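Home Shop Table Tops Finishes Delivery Contact

Notard White Table Top – made to order

Plain white work top for craft rooms, kitchens, shop counters, kids' rooms. Smooth matte face, square edges, no pattern. Goes on your own legs or on our Skekgate frame (sold separate, see the frames page).

Comes in three lengths, one depth. Custom cuts fine, email first with your sizes. Please measure twice. We can't take back a custom cut and we do get asked.
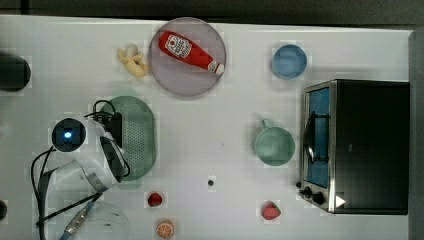
Edges are sealed on all four sides, also round any cable hole if you order one. If you drill your own, seal it the same day. Any clear sealer from the hardware store will do.

Cleaning – warm water, drop of dish soap, soft cloth. Dry it after. No scouring pads, no bleach, nothing gritty. Tomato sauce, mustard and coffee should be wiped up quick, dont leave overnight. Felt pen comes off with a bit of rubbing alcohol, try a corner first.

Hot pans need a trivet. Scorch marks are not covered.

Load: 50 lb spread out on the two shorter sizes when fixed to the Skekgate frame. Longest size needs the middle brace. Don't sit on it.
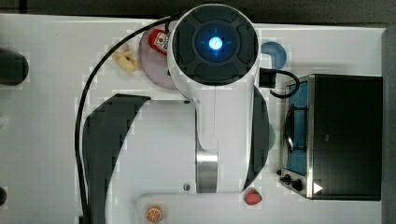 What's in the box: top, screws, edge touch-up stick, fitting sheet. Legs not included. Screwdriver not included either. Pilot holes are pre-drilled for Skekgate, other frames you will have to mark up yourself.

Lead time is 6 working days for standard sizes, longer for custom. January orders run slow while the Flekstead shop does stock check. Local pickup from Flekstead is free, bring a blanket and a second pair of hands. Ring the bell at the side door, ask for Man-sik Ha.

Replaces the old Garg top. Same hole spacing so it drops straight on to a Garg frame, but the new one is a little thicker – you may need the longer screws. Tell us when you order and we'll put them in teh box, no charge.

Matching shelf is out of stock untill further notice. Gray version discontinued.

Damaged in shipping? Keep the carton, send us a photo of the corner and the label. We'll send out a new one.

Page updated 08/02/2019

1,273 shares 6 comments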